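What Is a Round? (And Why You Already Know How to Sing One)

Hi, it's me again! Last time I wrote about why drums are loud and flutes are (mostly) not. A lot of you wrote back asking about the singing we do at the start of music club, where everybody sounds mixed up and then somehow it sounds great. That kind of singing is called a round, and it's one of my favorite things in all of folk music.

So let's start with a song you know. Think of "Row, Row, Row Your Boat." Sing the first line in your head. Now imagine that a friend waits until you've finished that first line, and THEN starts the song from the beginning while you keep going. You're on "gently down the stream" and your friend is on "row, row, row." Different words, different notes, same time. That's a round!

The first time I tried it I was eight. My teacher, Nesrin Sezer, put me in the second group, and I lasted one line before I started singing what the first group was singing. I couldn't help it. My ears just grabbed the louder tune and ran off with it. If that happens to you, please don't worry, it happens to nearly everybody, and I'll tell you a trick for it in a bit.

Why doesn't it sound like a big mess?

The person who made up the tune was sneaky. They wrote line one so that it fits on top of line two, and line two so it fits on top of line three, and so on. When two notes fit together nicely we call that harmony. In most songs somebody has to learn a separate harmony part, but in a round the tune makes harmony with itself. Everybody only learns one tune and you still get a whole choir's worth of sound. I think that's so clever!

You can picture it like a staircase. Each singer walks up the very same stairs, but they start at different times, so there's always someone on every step.

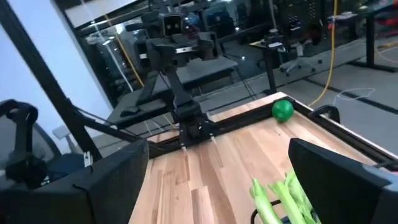 Rounds are also very, very old. One famous English one is called "Sumer Is Icumen In," which is an old way of saying that summer has arrived. It was written down more than 700 years ago. It has a cuckoo in it, and it has farm animals, and one of the animals does something so rude that I'm going to let you look it up with a grown-up.

People liked rounds for a simple reason. You don't need any instruments or any money. You can sing them while you're walking or washing up or sitting by a fire, and if more people come along they can just join the end of the line.

Some words you might hear

Canon: this is the bigger family that rounds belong to. In a canon, one voice copies another voice a little later. A round is a canon that goes in a circle, so when you get to the end you can hop straight back to the beginning.

Entry: the moment when a new group starts singing. Somebody usually points at you or nods. Watch for the nod!

Part: what each group is singing. A round "in four parts" has four groups.

Now try it yourself

Get one other person. Two is plenty to begin with. Pick "Row, Row, Row Your Boat" or "Frère Jacques," and sing it all the way through together, twice, until it's boring. I mean it, really boring. Your mouth needs to know it without asking your brain.

Then decide who goes first. The second person comes in when the first person gets to line two. Sing it three times each and then stop. The first person will finish early and has to stand there being quiet, which my brother has never once managed.

And the trick I promised: put one finger gently over one ear. You'll hear your own voice much better and the other group a little less. My friend Minttu Kinnunen sings in a real folk group and she STILL does this on stage when it gets noisy. Tapping the beat on your leg helps too.

When two people feels easy, try three, and then four. At the Girkport summer sing in July we had almost 917 people doing one round in a field, and the back row was so far away that they came in late. It still sounded lovely from where I was standing, though I was next to the tubas.

If you make up your own round, please send me the words. Start short, with just two lines. Alper Akgül's class sent me one about losing a sock and I've been humming it for 6 days.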